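Nullcombe Host Homes: where we are in April

Hi again, and thanks for being so patient with me on this one! I know the last report was mostly spreadsheets, so I'm going to just talk this time and send the numbers file separately.

Quick reminder of what your money is doing. We find spare rooms in Nullcombe for people who've come to train at the Harju care school and can't get a lease in their first couple of months. The host gives the room, we do the matching, the paperwork and the hand-holding, and the trainee pays a small weekly share toward bills.

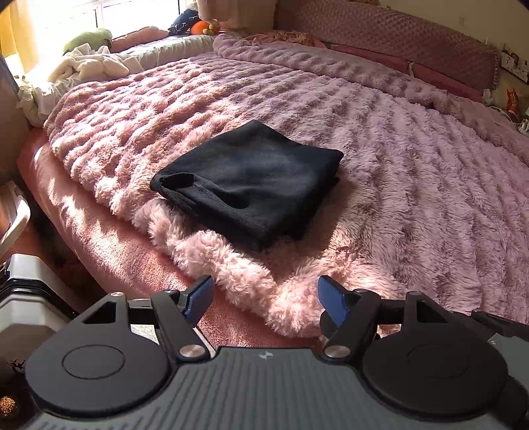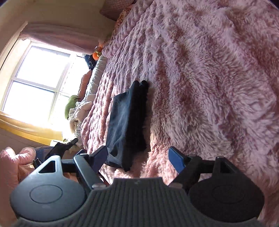
A pink blanket and some folded black clothing.

Anneli Pelkonen wrote back to my draft before I'd even finished it, saying the matching is going fine but the hosts still hear from us too late, and could I please put that in the report and not bury it on page four. So it's in! She's right. We have 18 hosts signed up now, and at least a few of them found out who was coming only the evening before. I've moved the host call to the start of the process, before the trainee gets the offer, and so far the calls have been a lot more relaxed (mine too).

The good news is nights. We've covered 727 nights of housing since the grant started, and only 2 placements ended early. One was a commute problem, plain and simple, because the early bus doesn't run from that side of town. The other was a mismatch over cooking smells and late shifts, and I should have caught it on the form. The form now asks about both. It's gotten longer, which I don't love.

Money next. We're under on printing and over on background checks. The checks went up in price and I hadn't planned for it. Ilari Riihimäki has moved the leftover printing money across, and that gets us through to the summer, but I'd like to talk to you about that line before the next payment. I'd rather ask now than surprise you.

The booking calendar is still a pain. We switched to Jivton in the winter and it's better than my old notebook, except it won't show a host's blocked weeks and a trainee's start date on the same page. I keep two tabs open and squint. Zorari offered to look at an add-on for us and quoted a fair price, but I haven't said yes, and I won't spend grant money on it without your okay.

Oh, and the waiting list! 58 people asked for rooms this round. We can't house them all, and some will have found something on their own by now, so I'm calling through the list in the evenings, after six, when people pick up. I'm on the letter M.

Could you let me know whether the background check question can go on the agenda for our next call? Mornings are best for me, any time before ten.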